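Thread on the student robotics project, for anyone at Tutcombe thinking of joining next term.

Our team is teaching a two-arm robot to do small household jobs. It learns by watching people do them, so most of the work so far has been recording ourselves.

The task for June is charging a phone. Pick it up, handle the cable and adapter, put everything back. We each record at home. 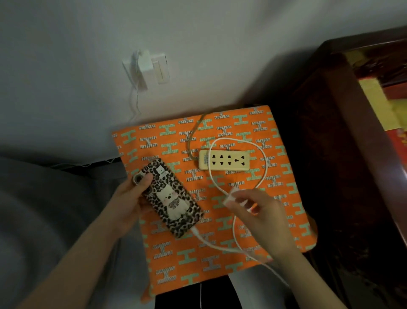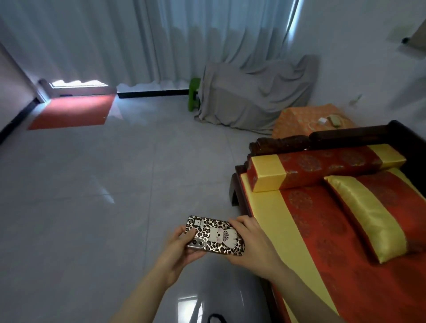

Phone, leopard-print case, two hands. Charging task, both from one home.

The job sounds simple and it has been the hardest one on our list. Cables never lie the same way twice. Min-kyu Geum wrote the labeling guide and the part on cables is longer than all the rest put together.

We label each clip by step: reach, grasp, move, plug, release. If a hand covers the connector we mark it "hidden" and go on. Please don't guess. Soo-ah Moon checks the labels and she will send guesses back.

Numbers so far: 596 clips recorded, 56 thrown out. Most of the bad ones started too late, with the phone already in the hand. Wait 2 seconds before you reach.

Don't tidy up first. Ksawery Kurek cleared his desk before every take and the model got confused as soon as it saw anyone else's room. Patterned cloth, shiny floors and odd phone cases are all fine.

Si-woo Ahn is running the first training on the lab machine now. The robot can pick up a phone from a flat table. On a cushion it still pushes down too hard and the phone tips over. Plugging in doesn't work yet.

We have six weeks until the student showcase at Tellham. Lâm Bùi wants to show the full task there. I would be happy with unplugging.

If you want to record, message me and I'll send you the guide. You need a free hour and a phone charger. No coding needed for this part.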